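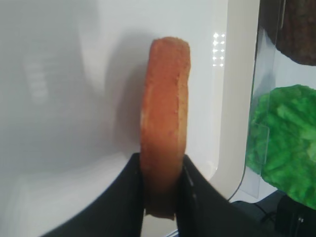

4.2 Looking after the fingers

Most of what we learned on the Wetow cell has to do with finger pads, so I'll spend longer on them than a methods section usually would. Wetow builds toy burgers: buns, patties, a lettuce leaf, all standing on edge in clear acrylic holders with a white tray to put them down on. The parts are light and smooth and they don't give much, so the whole job comes down to two fingers closing on something fairly thin. In the wrist view (Figure 3a) a bun slice is clamped low down, and there are a few pale scuffs on the inner edge of the right finger, close to where it meets the slice. Marks like those are what we look for at the start of every session. When I started on this project I'd have wiped the finger with a cloth and carried on. These days Feven Abdella and I write the scuffs into the cell log, with the side and how far they sit from the tip, and we check whether they've grown by the next session.

The reason we got fussy is slip. Back in March we had a stretch where the buns kept rotating in the grip during the lift, just enough that they came down crooked. I blamed the controller (I always blame the controller) and lost several evenings retuning the closing force. Kiros Zeleke finally pulled both fingers off and laid them side by side on the bench, and the right pad was worn smooth in a band near the tip. We swapped the pair, put the force back to where it had been before I touched it, and the rotation went away.

Since then we change pads as a pair every 3000 grasps, whatever they look like, and we inspect them every 300. The interval is a guess that has held up so far. Bimholm, the sister cell down the hall, runs softer parts and gets away with a longer one, so please don't copy our number without checking it against your own parts.

Changing a pair goes like this. Park the arm, cut power to the gripper, and take the screws out of the left finger first – if you start on the right, the cable gets in the way of the driver and you end up bending it. Clean the seat. Put the new finger on, snug the screws by hand, then do the other side. We close the empty gripper once on a strip of paper and tug it. If the paper slides out on one side we loosen and reseat. Then comes the zeroing routine in Feyisa, our control software, which takes 19 seconds and has to be run even if only one screw was touched. I skipped it once and the gripper reported every bun as thicker than the day before.
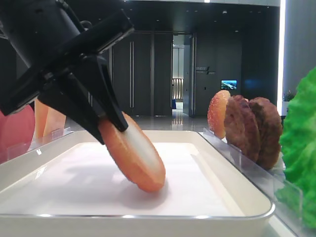
Figure 3. The Wetow cell. (a) Wrist camera, at the start of this section. (b) Side camera, gripper over the tray.

Placement is the other thing we check after a pad change, and for that the wrist camera isn't much use to us, so we go to the side view. What we want to know is how high the part is when it gets let go. In Figure 3b the gripper has a piece pinched at its upper end, tilted, with the lower end hanging just above the floor of the tray, and that gap is the thing we judge. If it's too big the piece drops and bounces. If there's no gap at all, the low end touches first and pushes the piece up between the pads, and that kind of contact wears them faster than anything else we do. The white floor helps a lot too, as there's a faint soft shadow under the piece, and with a bit of practice you can read the height from it pretty well. Feven is better at this than I am.

We run 80 placements after each change before we let the cell log data again. It's dull, and I've argued for fewer, but the early ones on new pads do behave differently. The surface is a little grabby and the parts sometimes hang on to one finger for a moment when the gripper opens. Kiros tried rubbing the new pads down with a dry cloth first and thinks it helps. I couldn't see much difference in the logs, so it's not in the written procedure. The pad geometry in use is the one we froze on 3 June 2022, and all the results in Section 5 were collected with it.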